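Drarnach extends engraved wooden handle range and publishes revised finishing specification

16 April 2019

Drarnach, the maker of turned and shaped wooden hand tools and household fittings, has added a slotted flat handle to its Okden range and has published the finishing specification that applies to it. The handle is supplied to trade customers as a single part, ready for fixing or hanging, and replaces the two-part pattern that has been in the catalogue since the range began.

The new pattern is a long, narrow piece with rounded edges. It is slightly wider through the middle and tapers to a rounded top, below which a slot passes through the full thickness of the wood. The slot accepts a cord, a strap or a flat hook. In the earlier pattern this was done by a separate metal eye, which worked loose under repeated side load and accounted for most of the parts sent back to the workshop. 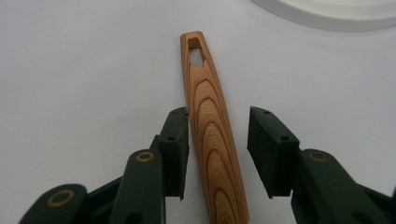
Blanks are now selected for grain before they are cut. Where a blank shows curved grain, the cutter sets it out so that the arcs repeat along the length of the handle and the slot falls clear of any knot. Blanks with a split, a resin pocket or a patch of soft grain within the slot area are put aside for smaller items. Variation in colour and figure between one handle and the next is normal and is not treated as a fault under the specification.

Lettering is engraved lengthwise along the middle section. It is cut shallow and left unfilled, so that it keeps the colour of the surrounding wood and does not collect wax. Customers who need lettering that can be read at a distance should order the filled option, for which a separate price list is available. Engraving is done before the final sanding. This softens the edges of the characters a little, and very small type is therefore not offered.

"The slot was the part we spent the most time on," said Piyumi Amarasinghe, product manager for the Okden range. "A clean square end is simple to cut. The difficulty is in finishing the inner walls so that a cord does not fray on them, and we went through 11 trial versions before we had a bevel we were content to put into production. The outside profile hardly changed during that period."

The specification sets out how finished handles are to be inspected. Each handle is checked on a plain pale surface under side lighting, which shows up sanding marks and raised grain that are easily missed under an overhead lamp. The inspector checks the edges by hand, then the inner walls of the slot, then the lettering. A handle that fails on the edges may be sanded again and put back once. A handle that fails on the slot is withdrawn.
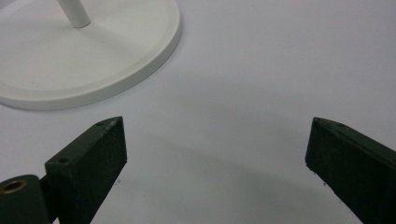
Inspection surfaces are to be wiped down between batches, and abrasives are to be kept on a separate bench. Dust left on the surface was found to mark the wax coat while it was still soft. The specification also asks that handles rest for five days after waxing before they are wrapped – stacking them sooner than this left faint pressure lines on the faces of several early batches.

The wax finish was developed with Emeck, which also supplies the oil used on the rest of the range. It is a clear finish and is intended for dry indoor use. Handles that will be used in kitchens or washrooms should be ordered with the oiled finish and oiled again by the user when the surface begins to look dull. Neither finish is suitable for a dishwasher or for prolonged soaking.

The slotted handle is available in four lengths, all with the same slot size, so that one cord or hook will fit any of them. Existing customers may continue to order the two-part pattern until the end of September, after which only the metal eye will be kept as a spare. Orders already placed for the old pattern will be filled as written unless the customer asks for a change.

Distribution will be handled by Arancibia, which will hold stock of the two shorter lengths. The longer lengths are made to order – delivery times will be confirmed when the order is accepted. Sample handles in both finishes can be requested by trade customers through their usual contact.

The full finishing specification, including the inspection sheet and the drawing of the slot, is available from Drarnach on request. Enquiries about engraving, filled lettering or the withdrawal of the two-part pattern should be addressed to Piyumi Amarasinghe at the Drarnach trade office.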